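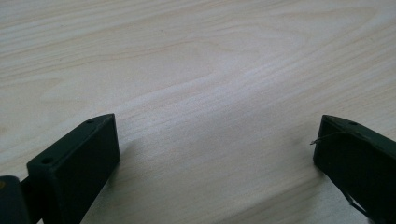 Table and Floor Checklist, Vilus Room, Drendton
February
By the Onia workshop safety desk

Work down the list before the first session and again at closing. Mark each line OK, Fix or Ask. Comments from this month's check are under each item, and I've left them long because there was so much to like!

1. Tabletop surface
Look across the wood with your eyes low, then run a flat palm over it in both directions. You're feeling for splinters, sticky spots and raised grain.
Comment: OK. The pale wood is a joy to inspect, as anything dark left on it shows right up. Wipe with a barely damp cloth, and go with the grain. Please don't go back to the old spray (it left a film that took me most of a morning to get off).

2. Table edges and corners
Check all four sides for chips, and feel underneath too.
Comment: OK. One rough patch on the underside, sanded. I did it by hand and it came up beautifully.

3. Brackets
There's a gray bracket at each side of the front edge. Press down on the tabletop beside each one and listen for a click or a creak. Sleeves can catch here, so push loose cuffs up before sitting down.
Comment: OK, both snug. Tighten with the short wrench from the Nwosu kit and stop when it stops. No extra quarter turn!

4. Table steadiness on carpet
Lean on each corner in turn. Carpet hides a wobble better than a hard floor does, so take your time.
Comment: OK. Best it has been since we moved the table in. Carpet under the legs should be checked for dents every few months.

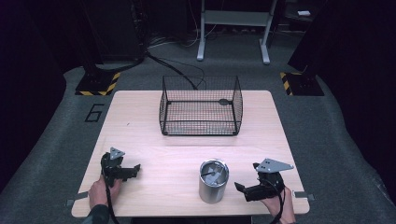

5. Wire basket
The black mesh basket lives toward the far edge of the table. Lift it by the rim and check the corners for sharp wire ends. Keep it back from the edge, with no part hanging over.
Comment: OK. I love this basket. You can see straight through the sides, so there's no reaching in blind, and a quick shake over the trash gets the dust out. Check the small dark piece at the back while you have it in your hands.

6. Metal cup
Feel around the lip for nicks and look inside for residue. Anything standing in the cup should lean inward over the table, well away from faces and elbows. Nothing hot goes in it, as bare metal passes the heat right to your fingers.
Comment: OK. No nicks. Dry it with the soft towel, and the brushed finish stays lovely.

7. Cables behind and in front of the table
Follow each cable with your eyes from the table to the floor. No cable should be pinched at the edge or pulled tight, and none should cross the path to the door.
Comment: Fix. The loop over the back edge trails onto the carpet and wants a clip. The bunch on the floor by the tall cabinet needs sorting too. I've ordered ties.

8. Floor markings
The tape number by the table should be flat and easy to read. Press down any lifting corners with your thumb.
Comment: OK. The 6 is still nice and clear. Vacuum along the tape, never across it.

9. Striped base plates
Keep bags, coats and feet off the plates with the yellow-and-black edging. Check that the striping is stuck down all the way around.
Comment: Ask. I'd like fresh striping in stock before spring, so tell me if you know where the last roll went.

Two follow-ups, then, and a really good result overall. Next check uses this same sheet, form 222.

Recent from the safety desk
Chair casters on carpet: what to look for
Form 29: Cabinet doors and hinges
Form 252: Cleaning supplies shelf
Drendton room booking rules, updated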